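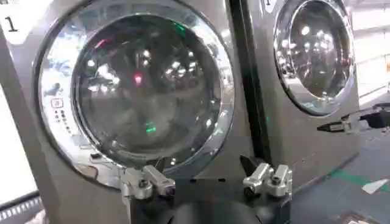 Two front-loading washing machines in brushed silver-grey, with a polished chrome ring around the door

Pivport

Pivport is a magnetic charging and data connector for laptop computers, developed by Onadex and first fitted to the company's Carrasco range of portable machines. It has a round plug that can turn freely through a full circle while it is connected, so that the cable can leave the computer in any direction. The plug comes away cleanly when the cable is tugged, and it can be put back without looking, a pleasure that early owners wrote about at great length.

The connector was made for only two generations of Carrasco laptop and was never taken up widely by other makers. It still has a devoted following among repairers and collectors, and adapters for it are made in small batches.

Background

Before Pivport, Carrasco laptops charged through a barrel plug on the left-hand side. The plug was long and stiff, and it stuck straight out from the case. When the laptop was used on a sofa or a train table, the plug took the strain of every knock, and the socket behind it was soldered directly to the main board. A cracked socket usually meant a new board. Onadex's own service figures for the second Carrasco model recorded 3,244 machines returned with a loose or broken charging socket, more than for any other fault, the screen hinge included.

Reviewers had been unkind about the old plug, and owners' forums were crueller still. A popular home remedy was to tape a lolly stick along the first few centimetres of the cable. Onadex at first answered with a right-angled plug, sold separately, which moved the strain to a different part of the socket and broke it in a different way.

Design

The Pivport plug is a flat disc with a raised centre pin. Around the pin are four thin metal rings, one inside another, and each ring carries its own circuit: two for power and two for data. In the socket, sprung contacts press against the rings. Whichever way the disc is turned, each contact stays on its own ring, and so the connection holds all the way round. It is a lovely bit of thinking, borrowed from the slip rings that have carried current into turning machinery for well over a century.

A ring-shaped magnet in the socket pulls the disc into place. The pull is strongest when the disc sits flat and drops off very quickly once one edge lifts, and this is why a sideways tug frees the cable while a straight pull takes real effort. A small light in the rim of the plug glows amber during charging and white when the battery is full. On the first version the light could be seen from one side only, which rather defeated the point of a plug that spins. The second version has a light all the way round.

The socket sits on a small board of its own, joined to the main board by a short ribbon cable and held by two screws. Replacing it takes a few minutes with an ordinary small screwdriver. Repairers regard this as the best decision in the whole machine.

Versions

The first Pivport carried power and a slow data link, fast enough for a mouse, a keyboard or a printer. It appeared on the Carrasco 3 in March of the laptop's launch year. A matching desk dock had a Pivport disc on a short arm, and the laptop could be set down against it at almost any angle.

The second version, usually called Pivport B, kept the same size and shape and brought a thicker outer ring and a faster data link. Older plugs work in the newer socket and the other way about, at the lower speed of the two. Onadex gave the life of the Pivport B contacts as 31 full turns a day for five years, an oddly exact figure that became a running joke among fans and has been printed on at least one home-made badge.

A third version, with a fifth ring for video, was shown in a glass case at a trade fair but never sold. Two working samples are known to be in private hands.

Reception

Early notices were glowing. The snap of the disc going home was praised again and again, and several writers admitted to spinning the plug while they were meant to be working. The easy repair was noticed rather later, once the first machines were out of warranty.

There were complaints too. The magnet collected pins, staples and iron filings, and a staple lying across two rings would make the laptop cut off its power and show a warning. Onadex supplied a rubber cap for the socket, quickly lost by most people. Some owners found the plug let go too readily on a lap, and heavier cables sold by other firms made this worse. Replacement cables from Onadex were dear, and a frayed one could not be mended without cutting open the disc.

Dispute with Halix

Halix, an accessory maker, brought out a cheaper cable that fitted the Pivport socket without a licence. Onadex objected, saying that the Halix disc used a weaker spring and wore through the plating on the rings. Halix replied with a test of its own in which 525 of its cables were fitted to second-hand Carrasco laptops and left charging in daily use. The two firms settled privately. Halix went on selling the cable under a licence, with a revised disc, and it is the Halix cable that most surviving machines now use. It has a braided sleeve and is, to many tastes, the nicer of the two.

Withdrawal

Onadex announced the end of Pivport on 10/04/2021, and said that later Carrasco models would charge over USB-C. The company pointed to customers who wanted one charger for all their devices. Spare socket boards stayed on sale until stocks ran out, the final lot being 1,765 boards sold in a single listing to repair shops.

Adapters

Passive adapters join a Pivport disc to a USB-C socket, so that an older Carrasco can be run from a modern charger. The better ones contain a small chip that asks the charger for the correct voltage. Cheaper ones leave this out, and will charge the laptop slowly or only when it is switched off. Data does not pass through any adapter now on sale, although hobbyists have published circuit drawings for one that handles a mouse and keyboard.

Adapters going the other way, which would put a Pivport socket on the side of a newer laptop, have been built by several enthusiasts. They add a thick lump to the case. Their builders are very fond of them.

See also
Magnetic connector
Slip ring
Docking station
Carrasco (laptop range)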